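Home and Shop Automation Forum > General > Can a machine do the cutlery yet?

14 replies, 374 views

wadari_bench
Started in September

We have been arguing at work about which household job a two-finger gripper should be able to do first. My vote is sorting cutlery into containers. Rigid parts, known shapes, flat surface, no liquids. If a machine can't do that reliably, I don't see the point of talking about laundry.

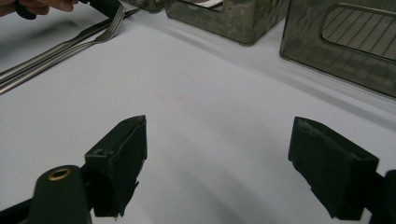
Cutlery on the white table, bins along the far side.

What counts as "can do it" for people here? I'd say 200 items sorted in a row with no human touching anything. Happy to be told that's too soft.

torque_spec
200 is too soft if you get to choose how the items are laid out. A bundle with parallel handles is the worst start condition and the most common one in a real kitchen. Two handles side by side leave no gap for a finger. Either you grip both, or you push one away and hope it stops somewhere useful.

Kitchen cutlery is also polished, so depth sensing on the handles is poor. We tried a structured-light sensor over a tray of spoons and got holes in the cloud wherever the ceiling lights reflected.

wadari_bench
Agreed on depth. We gave up on it for anything shiny and went to plain colour video from the wrist.

greyladder
I service dish lines for a living, so a different view. The commercial kitchens I go to already have a machine for this. It's a drum and a set of chutes, it sorts by length and weight, and it clears 600 pieces in 12 minutes on a good day. No fingers involved. Why would anyone want an arm?

torque_spec
Because the drum sorter weighs as much as a fridge and does one job. The question was about household work.

greyladder
The question was which job a gripper should do first. I'm saying that one was solved years ago by other means, so it's a poor first pick. Give the gripper something the drum can't do.

plada_user
Such as?

greyladder
Emptying the rack. Plates, mugs, a colander, the odd plastic lid that flipped over and filled with water. No drum will ever do that.

plada_user
And no arm does it at home either, at a price I'd pay. I ran the Plada arm for one winter on a kitchen bench. It could place a mug on a shelf if the mug started within a hand's width of where I'd taught it. Past that it closed on air and carried nothing to the shelf with great care.

wosa_shopfloor
Shop-floor perspective. At Wosa we kit small hand tools into trays, which is the same problem with heavier parts. The cell runs two shifts. It works because we control the infeed: parts arrive singulated on a belt, one every few seconds, same side up. The day somebody tips a box of spanners onto the table, a person sorts them.

So my answer to the original question is yes for the placing and no for the untangling. People tend to report the first and imply the second.

wadari_bench
That matches what we see. Most of our failures are at the pick. 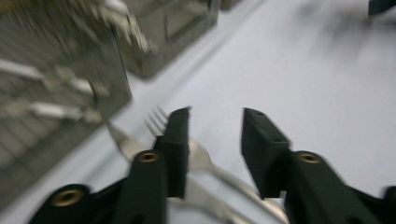 Finger geometry gets less attention than it should. A thick pad is strong and easy to replace, but a fork handle lying flat gives you only a few millimetres of height to work with, so the pad has to touch the table before it closes. With blocky tips like these, the fork between the fingers and the knife blade beside it are close enough that a wide opening may land on both. You can narrow the opening, but then your position error has to be smaller than the gap, and at speed the wrist view smears and you lose the edge you were steering by. Slowing down fixes the smear and ruins the cycle time.

torque_spec
Have you tried a thin fingernail on the tip? Spring steel, a few millimetres proud of the pad. Slides under a handle nicely. The downside is that it scratches everything, including the table.

wadari_bench
Tried it in hard plastic. Good on spoons, poor on knives, wore out quickly. Steel is on the list.

zacharias_mk2
Going to disagree with the premise. I don't care if it picks one fork at a time. A person doesn't. A person grabs a fistful and deals them out with the thumb. Copying the pick-one, place-one pattern locks you into slow cycles forever. The Zacharias hand I built in my garage has four fingers and can hold three spoons and release one. It drops the other two more often than I'd like, but the approach is right.

wosa_shopfloor
What's "more often than I'd like" as a rate?

zacharias_mk2
I haven't logged it.

wosa_shopfloor
Then I'd stay with two fingers and a log. Slow and known is something I can schedule around. On our line a dropped part stops the cell, and the restart costs more than the time saved on the previous dozen picks.

zacharias_mk2
Fair for a factory. At home a dropped spoon is a dropped spoon. The machine has all night.

greyladder
Not in my flat it doesn't. Cutlery hitting a tray at 2 am is a neighbour problem.

wadari_bench
Noise is a decent point and I hadn't put it in the spec. Revised version: 200 items, mixed forks, knives and spoons, tipped from a basket with no tidying, no human contact, any speed, quiet enough to run with someone asleep in the next room. Wrong bin counts as a fail. Dropped and recovered is allowed.

torque_spec
Add one more. Two items nested, spoon in spoon, at least ten pairs in the batch. Every demo I've seen leaves those out.

wadari_bench
Added. I'll post the log when we've run it, pass or fail.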